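Bench notes: the arm gets new fingers

The shared workshop at Prunico has had a robot arm in it since July, and for most of that time it has been a very expensive coat hook. Harish Negi has now put a gripper on it and a small camera at the wrist, and has announced that it will learn to handle cloth. He picked cloth after reading that it was hard. He reads a lot.

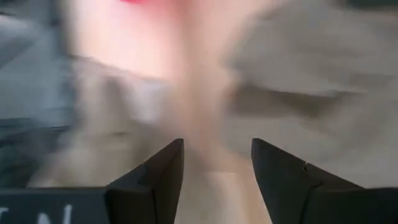
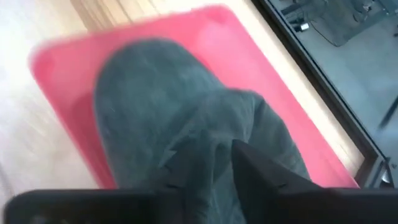
Wrist camera, black fingers in both.

The project is called Zarura, a name that won by one vote over Sembiring. Harish drives the arm by hand from a second controller, records each run, and plans to stop at 100. At last count he had 12 he was willing to show people. The rest are in a folder called "learning," which is generous.

Current complaints, in case you have a fix:

The camera blurs whenever the arm moves faster than a tired snail. A shorter exposure helps and then everything goes dark, so we want a brighter lamp, preferably one that doesn't hum.

The finger tips are the sixth version. Version 5 was lovely and slid off everything. If you have rubber sheet going spare, Harish will trade filament for it.

The wrist cable still snags at almost 50 degrees of rotation. He says he knows.

Evenings after 6 are best for a visit. Bring old towels.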